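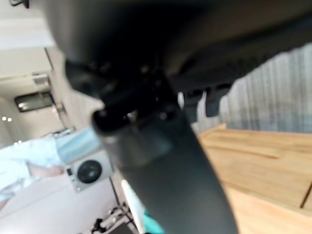
By Natsumi Tsuji, Holzer House Office
14 March 2018

About Holzer House

Holzer House is a day school of household and table crafts for adults. It was opened by Setsuko Sakai, who had taught needlework and home management in evening classes and wished to offer the same subjects in a setting closer to an ordinary home. The school occupies the ground floor of a former draper's shop in Gerneck. It has been at this address for 19 years.

Our teaching

Instruction is given at the table. Students learn to fold and store linen, to lay a table for family and formal meals, to care for wooden surfaces and to mend and hang curtains. Each course runs for 5 weeks, with one morning session a week, and no class has more than 17 students. Those who wish to go further may apply for the Long Course, which adds the upkeep of upholstered furniture and the management of a shared household.

The Long Course is led by Ilango Pillai, who joined us from the furniture workshops at Cuvmont. The linen and curtain classes are taught by Nanami Nomura. Both tutors set written work as well as practical tasks, and students are asked to keep a notebook throughout. Notebooks are read twice during the course and returned with comments.

Our rooms

The school has two teaching rooms, a store and a small kitchen. The furniture is of the kind that students are likely to have at home. Our wooden tabletop is light brown, with a grain that runs in long streaks and darker seams between the planks, and the pale grey curtain behind it hangs in even pleats. Students in the surface care class learn to work along the grain and to clean the seams with a soft brush before any wax is applied. Hot dishes are to be placed on the mats provided.

Curtains are taken down in March, washed in the school's own machine and pressed by the curtain class. The folds are then set by hand and tied with tape overnight. Mrs Sakai's original instructions for this work are still in use, with minor changes to the washing temperatures, and a copy is given to every student on enrolment.

Aprons are supplied. Students should bring their own scissors, a thimble if they use one, and flat shoes. Outdoor shoes are left in the rack by the entrance.

Governance and support

Holzer House is run as a non-profit school. Day-to-day management rests with the Principal, Brenda Bustos, who reports to the trustees each term. Fees meet most of our running costs. The remainder comes from the Livard Fund, which also pays for 20 reduced-fee places a year - these are open to carers, to those out of work and to anyone setting up a home for the first time.

Applications and visits

Applications for all courses are made in writing to the office. Applicants for a reduced-fee place should say so in their letter and need not send proof of income at this stage. Prospective students may visit the teaching rooms by arrangement, outside class hours. The entrance is at the side of the building, and there is a step at the door - please tell the office beforehand if a ramp is needed.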